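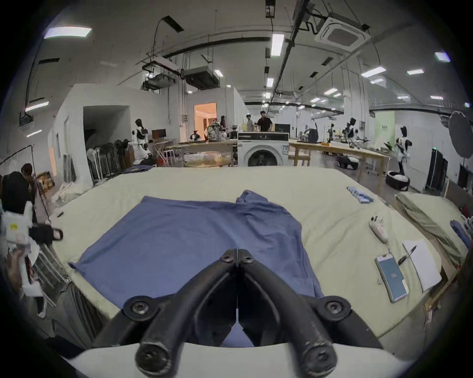
Shirts, Sheets and Grippers: A Shift on the Folding Floor

Jorer started out as a uniform rental and laundry company in Andcombe. Folding was always the job that took the most people and lost the most people. Two years ago the company began teaching robots to do part of it, and the training floor grew out of that. It is one big open room under a bare ceiling, with work surfaces at one end and the robots at the other.

The gallery follows one team through its work there. Most of the folders came over from the plant. Their job used to be measured in finished pieces per hour. Now it is measured in usable demonstrations, and a slow, clean fold counts for more than a fast one.

1. Folding by gripper

A blue shirt lies wrinkled on the cream cloth, with the gripper over it. The folders work with two fingers on each tool and no thumb, so the moves they used for years at the plant had to be learned again. Collars are the hard part. New people are given 6 shifts before anyone looks at their numbers. A phone and a pen and notepad stay within reach on the table.

Sore wrists were the main complaint in the first months. The team asked for shorter blocks and got them, and people now change places every hour. The old plant never rotated anyone off the folding line.

2. Same shirt, different surface

The robots will have to work on beds as well as tables, so the folders do too. A mattress sits lower and gives under the hand, and a sleeve that slides easily on a table tends to drag. On the mint-green sheet, the shirt is bunched up on the left and the light blue pieces are set out in a loose row to the right. The handwritten notes stay on the bed with the work. Folders write down what went wrong in their own words, and the engineers at Sial, who build the software, read the notes at the end of the shift.
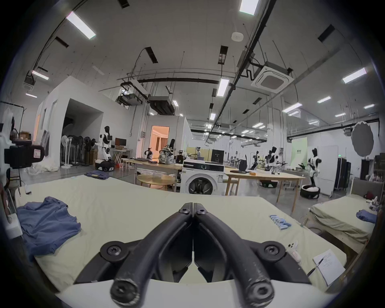

3. What changed in the job

The target is 200 good folds per shift for the whole team, which is 8 people. At the plant, one person could do more than that before lunch. Some of the team like the slower pace. Others miss having a full cart to show for the day.

Pay went up one grade with the move. The title changed from "finisher" to "demonstrator," and the team spent a good part of June arguing over whether that was a promotion. Roughly 61 percent of the plant's folding staff applied to transfer when the positions were posted. Those who stayed behind have been told their line will run as it is until the Pirkeo contract is up for renewal.

The question that comes up most at break is what happens once the robots fold well enough. Management has promised retraining in machine setup and checking. The first course has places for half the team, and the sign-up sheet is in the break room.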